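Desktop Disassembly Cell: Frequently Asked Questions

Maintained by Marwan Obeidat, Prelleck cell safety. Last revised Sunday, March 14, 2021.

Which rules apply to this cell?
The site rules for collaborative workspaces apply in full. The disassembly rules on this page are added to them. Where the two conflict, use the stricter one and report the conflict to Dirk Visser.

Who may start a run?
Any operator with a current cell card. Cards expire every September. An expired card does not cover supervised work.

What is the speed limit with a person inside the floor line?
125 mm/s at the tool, both arms. The limit is set in the safety controller and must not be changed from the job file. With the floor line clear, the limit is 1000 mm/s.

Can both arms work inside the case at the same time?
No. The case interior is a shared zone and only one arm may hold it. The other arm waits outside the case rim until the zone is released. Jobs written before the Tetmont update do not request the zone and may not be run.

What force may the gripper use?
40 N for drives and drive rails. Circuit cards are held by the edges only, at the value in the part table. If a part is missing from the table, stop and ask. Do not copy the value of a similar part.

Does the unit have to be unplugged?
Yes for removal of any part. Powered diagnostics are a separate procedure and need a second cardholder at the stop button. Treat a board as live whenever a display or indicator on it is lit.

May power supplies be opened?
No. They leave the cell closed, with the label intact.

Where do removed parts go?
Into the gray fixture beside the case, never on the open table.
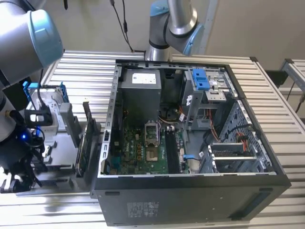 Circuit cards go upright in the slotted holder. Drives keep their plastic rails until they reach the Salameh bench, where the serial number is read. Screws are collected before the next unit is loaded. A screw left on the ribbed table can tilt the case enough to spoil the taught positions.

What happens after a protective stop?
Leave both arms where they are. Record the stop code, check the gripper for a held part, then reset from outside the floor line. Two stops with the same code in one shift close the cell until Ghassan Tarawneh signs it back in.

How often is the stop circuit tested?
At the start of each shift, and after any change to the Prorik controller. The brakes are tested every 2000 operating hours.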